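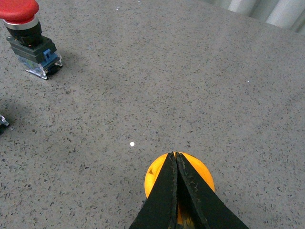 *Last changed: July 2020*

# The button on the bench

I have worked at Jiltley long enough to remember when every part that left our building had been through somebody's hands at least twice, and I'd like to say a few words about the gripper before we all get so used to it that we stop talking about it altogether. It has two black fingers, scuffed and nicked along the edges already, and I will admit I felt a little tenderness when I saw that. My own hands looked much the same after 15 years of sorting.

I don't want to be the person who grumbles at every new thing (I grumbled about the headsets, and I was wrong). The arm takes the small, fiddly picking that used to leave people rubbing their wrists in the parking lot, and I don't know anyone on our shift who wants that back. Lleucu Lougher, who trained me and most of the people I eat lunch with, told me she sleeps better now.

But she also told me she misses knowing things. She could feel a bad cap with her thumb before she ever saw what was wrong with it, and she had taught that to three of us, slowly, over a winter, mostly by handing us things and waiting. Where does that go? Our managers talk about people "moving up to supervision," and so far supervision has meant sitting beside a machine and watching it work, which is a lonelier job than the one it replaced, and a duller one, too.

When I look at a big red stop button like the one on that speckled gray surface, I think about who gets to press it, and what happens to them afterward. Ffion Howells pressed ours last December when something sounded off to her, and she spent the rest of the afternoon filling out forms about lost time. She was polite about it. I'm not sure I would have been!

So my request is a modest one. Let the people who did this work by hand help decide how the arm does it, pay them for what they know, and thank the next person who stops the line, even if everything was fine.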